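30 August 2024

Long day, mostly at the desk. The Prondham runs finished overnight and I had the results by the time the kettle boiled, so I'm writing them down before I start changing things again.

The question was whether the policy gets better if we train it on more simulated plates, or on the same number of plates with more variety in what surrounds them. I had two training sets of 1,000 episodes each. The first keeps one worktop and one light and only moves the objects. The second changes the worktop, the cloth behind it, the plate and the things on the plate from one episode to the next. Everything else is the same: same two arms, same hands, same network, same number of steps.

Each was tested on 300 new layouts with surfaces it had never been trained on. The plain set did badly, as expected. It reaches for the right area and then closes the hand short of the object. The varied set did better on nearly everything, though it is slower, and it hesitates over the plate in a way I don't like. I watched 35 of its failures this morning with a notebook. Most are the same mistake. The hand comes in from the side, the thumb drops too early, and it catches a neighbouring object before it gets to the one it was sent for.

I had blamed the textures for this. Marble was my main suspect, with all those cracks and grey veins, so I reran the failures on a flat grey worktop with nothing else altered. Only 7 of them came right. The rest failed in the same place, so the surface is a small part of it and crowding is most of it.

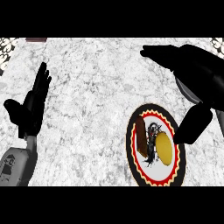
What I want to try next is a spacing term. Zutness, the scene generator, drops objects on the plate at random and then lets them settle, and I have never controlled how close they end up. If I record the smallest gap in each episode I can sort the results by it and see whether the failures pile up at the tight end. It should take an afternoon to add. I ought to have done it in April when we wrote the thing.

Also looked at the idle arm. When the task needs only one hand, the other is meant to hold its start pose, and in some runs it drifts. Small, but it shows in the logs. Could be the gains. Left a note for myself.

Enriquez is still not building on the new machine. Gave up on it after lunch and moved the evaluation to Testport, where the queue is short until tomorrow.

Set the gap logging going at six and came home. Soup, then an early night.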